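Home Guides Bin Picking Collecting Examples Troubleshooting Contact

Collecting grasp examples without losing a month

You have an arm, a gripper, a bin, and a model that knows nothing. The model would like several thousand examples of things being picked up. You would like to go home at a reasonable hour. This guide is about the compromise.

I'm assuming your arm already moves when told and stops when told. If only the first is true, go read the Troubleshooting section and come back.

Step 1. Decide what one example is

Write it down before you record anything. Ours is one attempt: the arm leaves its start pose, closes on something (or on air), lifts, and we store whether the fingers are holding an object at the top. That's the whole definition, and it took two of us an afternoon and a fair amount of sulking to agree on it.

Things to settle now:
- Does a dropped object count as a success if it was up for a second? (We say no.)
- Does picking two objects at once count? (We say yes, through gritted teeth.)
- Do you keep the attempt if somebody bumps the table? (Throw it out. You will be tempted to keep it.)

Step 2. Collect your objects

Go through the drawers. You want a spread of shapes, weights and surfaces, and you want things you won't miss. I started with 21 objects, all of them tidy little boxes, and trained a model that was superb at tidy little boxes. Shiny things, clear things and things with holes in them are where the work is. Put them in early, while you still have morale.

Weigh each object and check it against what your gripper can hold. Leave out anything sharp, anything that leaks, and anything belonging to Danang Wijaya, who will come looking for it.

Step 3. Pin everything down

If the bin creeps a finger's width during a session, every example after the creep is telling the model a small lie. Clamp it. Then push the bin hard with your hand and clamp it again.

Check the cables by running the arm slowly to all four corners of the bin and to its highest and lowest points. You're looking for anything that goes tight, rubs, or hangs where the camera needs to see. Slack in the cables is good until it starts joining in with the grasping.

Step 4. Run a short batch first

Do 300 attempts with random grasp points and no learning at all. Most will fail. You want the failures, so don't start helping. I know what it feels like to watch a gripper close on nothing for the ninth time beside a perfectly good object, and I still say keep your hands in your pockets.

Then look through the recordings, every one. I named our logging tool Sumari and trusted it for no better reason than that I'd written it. Its first batch had every label shifted by one attempt, so each success was credited to the failure before it. The model learned this faithfully.

Step 5. Mix the bin

Left alone, objects migrate to the walls and stay there. Stir the bin every 21 attempts, or have the arm do it with a sweep if yours can be trusted to sweep. Swap a few objects at each stir so the model doesn't memorize a layout. 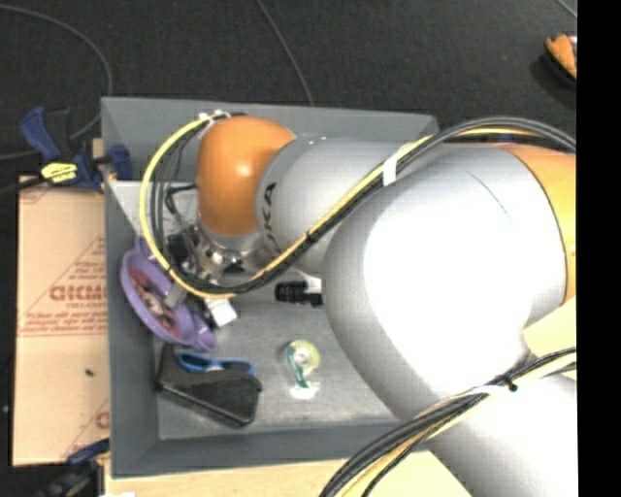
Wall grasps deserve their own quota, and they're the ones people skimp on. A finger going straight down next to a wall has very little room to be wrong. With an object leaning there, like the purple dish under the finger, even the angle is awkward, and you get a curved rim to deal with as well. Set up plenty of these on purpose. Leave other things out on the open floor too, the way the tape dispenser is sitting, or you'll train a model that believes all good things are found at the edge. Scissors go in closed.

Step 6. The long run

Aim for 2000 attempts before your first serious training run. Split them into sessions of 700 or less and restart the cameras between sessions. At the start of each one, save a reference picture of the empty bin and compare it to the last. If they don't line up, something moved, and you get to find out what.

Keep a plain text file open and write down anything odd: lights changed, new tape on a finger, object retired after an incident. In September I spent two days chasing a drop in success rate that came down to a blind being raised. It was in the notes file. I hadn't read the notes file.

Step 7. Hold some objects back

Before training, set aside a handful of objects the model has never met and put them in a box with a lid. Test only on those. If someone borrows one for a collection session, it's no longer a test object, however sincerely they apologize.

Once the first model is trained, let it choose the grasps for half of the next batch and keep the other half random. Then go back to Step 5 and stir.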